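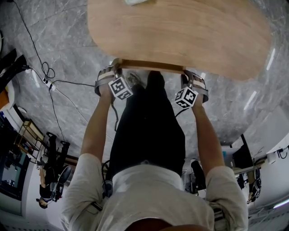 Page last changed: 16 May 2019

Vistamden Household Chores Project
Second progress report to the Nuttall Fund
Prepared by Poppy Haworth for Amber Blackburn, grants office

Summary

The grant pays for two things: recordings of people doing ordinary chores with hand-held grippers, and trials of a two-armed machine trained on those recordings. The recording work is on schedule. The machine trials are behind, mainly on chores that need both arms on one large object. We have 3,457 usable recordings from 121 sessions, covering 16 of the 20 chores in the work plan. We are asking for no extra money in this period. We are asking to move some of the money already granted from one heading to another, as set out near the end.

The question the Fund put to us was whether a machine can yet do household chores well enough to be left to it. Our answer so far is that it can do some of them, slowly, in a room it knows. It can't be left alone with any of them.

Recording work

Since the February report we have stopped recording small-object chores and moved to furniture and floors. Picking up cups, sorting cutlery and putting items on shelves are well covered, and more of the same was not changing the trial results. Furniture is different. A person moving a table uses both hands, leans, steps back and looks down at their feet, and very little of that shows up in the small-object recordings.

All recording is done with the same pair of grippers the earlier sessions used. Each one carries a white cube printed with black markers, which is how the software works out where the hand is. For table work the operator clamps both grippers on the near edge of the top. We tried having people grip the corners at first. It is more natural for some of them, but on an oval table there are no corners, and we wanted one method that would do for every table on the list.

Three problems came up.

The first is the cubes. When an operator leans in, a sleeve or forearm can hide a cube and the software loses the hand for a moment. Short gaps can be filled in afterward. Long ones can't, and those recordings are thrown out. We now ask people to roll their sleeves and to keep the printed faces turned up where they can. The second change was harder to get used to and a few early table sessions were lost to it.

The second is cable. Each gripper has a cable, and people who are moving furniture turn around more than people who are sorting spoons. Operators were shortening their steps to avoid the cable, and the recordings showed it: everyone shuffled. We have asked Grotov for a price on a cordless version. In the meantime we plan each move so that the operator walks away from the cable run. It works in a straight line and does not work for anything that goes through a doorway.

The third is the floor. The room has a polished marble-patterned floor that throws back the ceiling lights. People cope with it without thinking. The software that estimates depth does not, and it sometimes reads a bright streak as a gap in the floor. Dimming the lights made the cube tracking worse. For now we mark the affected stretches by hand, which takes Poppy most of a morning each week – more than we budgeted for.

Machine trials

The trials run at Vurthorpe, in a furnished room with a kitchen corner. A chore counts as done if the end result is one the household tester would accept without touching it again. We kept that rule strict on purpose. A towel folded so badly that somebody refolds it is not a folded towel.

Clearing a table. This is the best result we have. The machine removes cups, plates and cutlery and puts them on a counter. It is slow. A person does the job in the time the machine takes to decide on its first plate. But it finishes, and breakages have stopped since we limited how fast the arms may move near the counter edge.

Wiping a table. Acceptable on a clear surface. The machine wipes around objects when it should lift them, and it treats a sheet of paper as part of the table about as often as it treats it as an object. The testers marked this down heavily, and they were right to. Anyone who leaves a letter on the table would find it soaked.

Folding towels. Mixed. Hand towels are fine. Bath towels fail at the second fold, where the arms need to reach farther apart than they do in nearly all of our recordings. We think this can be fixed with more recordings from taller operators and have two booked.

Putting away shopping. Boxes and cans go where they should. Bags of anything soft do not. The machine grips a bag of rice as if it were a box, the bag sags and the arm stops, as it is told to when the load shifts. No further work is planned on this until the furniture chores are done.

Moving a table. Not yet working. The machine can take hold of the near edge with both grippers and close on it firmly. It can pull a light table a short distance on a smooth floor. It does not keep the two arms matched, so the table swings to one side, and when a leg catches it does not ease off the way a person does. We stop the trial each time this happens. The recordings show plainly what people do at that moment: they let one hand go slack and push with the other. The machine has not picked this up, and I suspect the grippers are part of the reason. They record position and how far the jaws are open. They do not record how hard the person is pulling.

Moving chairs. Better than tables, mostly because one arm is enough. Office chairs on wheels are easy to start and hard to stop.

Sweeping. Not started on the machine. Recording begins next.

What this means for the Fund's question

The chores that work have things in common. The objects are stiff, they fit in one gripper, and a small mistake costs nothing. The ones that fail involve soft things, large things, or knowing how hard to push. More recordings will help with reach and variety. I don't expect more recordings of the same kind to help with force, and I would rather say so now than at the end of the grant.

We were also asked about shop-floor work. The table-clearing result should carry over to a cafe or a stock room, where the surfaces are the same every day and no one minds if the job is done overnight. We haven't tested it. A cafe chain has offered a back kitchen for a week of trials and we would like to take it up after the sweeping recordings.

On safety, there have been no injuries. One person must stay within reach of the stop switch during every trial, and this has not been relaxed for any chore. It does mean that each hour of machine work costs us an hour of a person's time, and any claim of labor saved should be read with that in mind.

Budget and changes requested

Spending is under plan on operator hours and over plan on hand-marking and data cleanup. We would like to do the following within the present total:

Move the unspent operator hours from small-object recording to data cleanup.

Drop window cleaning from the list of chores. Nothing in the current setup can hold water near the arms safely, and it would take a different gripper.

Buy one pair of force sensors to fit behind the gripper pads, and re-record a small set of table moves with them before deciding whether to fit the rest.

The cordless grippers are left out of this request. We will come back with a figure once Grotov has replied.

Next period

Sweeping recordings first, followed by a second round of table moves on carpet as well as the polished floor. Bath towels go back into trials when the new recordings are ready. The four chores not yet recorded are sweeping, making a bed, taking out trash and window cleaning, so if the Fund agrees to drop the last of these the recording list should be finished within the grant.

Amber asked in her last letter whether the recordings could be shared with other grant holders. Yes for the small-object set, once the consent forms have been checked – the early forms covered use by Vistamden only, and we are writing to those operators for permission. The furniture set will follow. Requests for either should come to Poppy Haworth at the project office, with a note of which chores are wanted, as the full set is too large to send.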